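**For immediate release: January**

# Plesar Street food hall to reopen after kitchen fire

The food hall on Plesar Street will reopen to the public at 7 a.m. on the last day of January, following a fire that closed the building before Christmas.

The fire started in an extraction duct above one of the ground-floor kitchens shortly after the lunch service. Staff and customers left by the front and side doors. Two kitchen workers were treated for the effects of smoke and went home the same evening. No one else was hurt.

Fire investigators have told the hall's operator, Pevari, that a build-up of grease in the duct caught light and that the flames spread into the ceiling space. The sprinklers worked, but water and smoke damaged four units on the ground floor and the shared seating area next to them. The upper floor was not affected by the fire, though it has stayed closed while the power supply was repaired.

Estrella Xolalpa, general manager of the hall, said: "Our traders have lost their busiest weeks of the year. We know that reopening doesn't put that money back. We have not charged rent for the time we were shut, and we won't be charging any until the end of February."

The hall is home to small food businesses that employ 67 people between them. All but one of the traders will return on the first day. Guzmán, the bakery closest to the fire, needs a new oven and expects to be back in the spring. Until then it will sell bread and pastries from a counter by the side entrance, baked at its other premises.

Wagner Meireles, who runs the grill next door to the bakery, said: "I was serving when the alarm went. We turned the gas off and walked out, and I thought we'd be back in within the hour. My team have been picking up shifts wherever they could since then. I just want to get the shutters up."

## Changes to the building

Ducts on both floors have been replaced. They will now be cleaned and checked every two months by an outside contractor, Dameo, and the reports will be kept in the hall office where traders can read them. Extra heat detectors have been fitted in the ceiling space.

The side entrance has been widened and the step removed. Bins have moved to the rear yard, and deliveries must now be finished by 10 a.m.

Seating on the ground floor is the same as before, with new tables along the window. Takeaway orders will be collected from a single point by the front door.
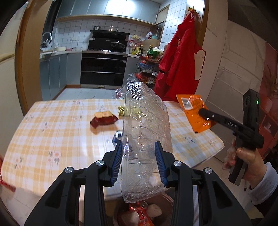 ## Help for traders

A hardship fund set up by local residents remains open. Fidelina Pacheco, who started it, said payments had gone to staff first. "People had rent due and no shifts. Anything left over will go towards stock for the first week."

Traders with questions about insurance claims or the fund should contact Ghada Twal at the hall office.

## Opening hours

The hall will open daily from 7 a.m. to 9 p.m. The upper floor will close at 4 p.m. for the first two weeks while decorating is finished.

**Media contact:** Miyuki Tamura, press office, Pevari. Interviews with traders can be arranged in advance.

ENDS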